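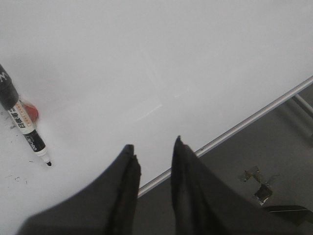
The marker on the white table, tip end down and to the right.

From: Lilibeth Tan
To: Pramlow workroom list
Date: 19 Jan 2024
Subject: Re: Markers and the white tables

Shagufta wrote:
> Does anyone know which markers we are supposed to use now? The drawer
> has 2 kinds and I can't read the label on one of them. Also, the
> white tables have marks on them again. Are people writing on them?
> I thought we settled this in August.

Hi Shagufta,

The one you can't read is most likely the deli marker. The Chinese characters on the white part of the barrel look like 白板笔, and that just means whiteboard marker. It's fine for the boards at Mirkville and for the small one by the door. The other kind in the drawer is permanent, and Eetu is going to move those to the supply closet.

On the tables: what I can see on this one is faint straight scuff lines near the middle, plus a few small dark specks and smudges over by the marker. I don't know if the specks are ink. Please try a dry cloth first, then a damp one with a drop of dish soap. No scouring pads, please. The scuffs may be there to stay - Innes had no luck with the ones on the Skundville table, and he was at it for almost 30 minutes.

What we said in August still goes. Notes go on the board or on paper, and markers get capped and put back in the drawer when you leave.

If you find a dried-out one, throw it away and write it on the list so Joonas can add it to the next order. He needs the list before he calls Karppinen.

Lilibeth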